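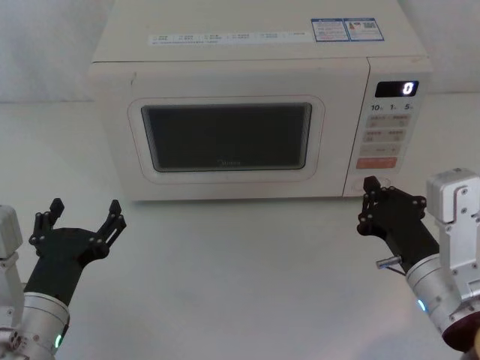 Dagný Thorlacius wrote to us that she only wanted to know how to warm up soup without reading a forty-page booklet, and why does every panel need that many buttons? Fair question. Pretty much why Etulus exists.

About us

Etulus writes short kitchen guides for people in small apartments, dorms, break rooms. Microwaves mostly. Some kettles. Started in October at a kitchen table on Jerkow Street with one oven and a stack of manuals none of us had ever finished. Now we're a team of 11, four of us full time, the rest whenever they can.

So far: 607 guides, 578 of them free to print. The others are for landlords and offices, who pay, and that keeps the lights on.

How we work

We get the oven on a table and go thru it. Door, window, buttons, plate. Write it down in plain words, cut it in half, cut it again. One page, big type, tape it to the wall.

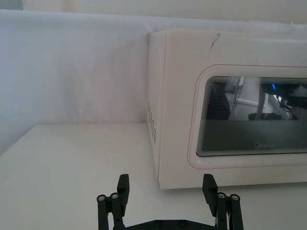
Midea countertop model, side and door.

Then somebody who hasn't seen the guide tries it. If they get stuck we rewrite. Bech, our second series, is cleaning only: splatter, smells, door edges, what to do with a glass plate (take it out, warm water, mild soap, let it cool first if you just cooked on it).

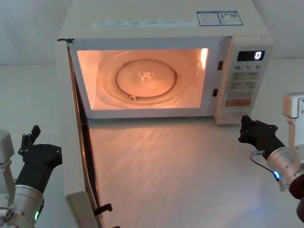
And put it back so it sits properly on the hub in the middle. Most of the mail we get about rattling is that. Also please dont run the oven empty, page one of every guide we print.

Tultosis is next, a set for shared kitchens. Who wipes what, when. Still arguing about the wording.

No ads, no sponsors. Want a guide for your model? Send us the model number from the label, we'll add it to the list. Replies mostly after 4 pm.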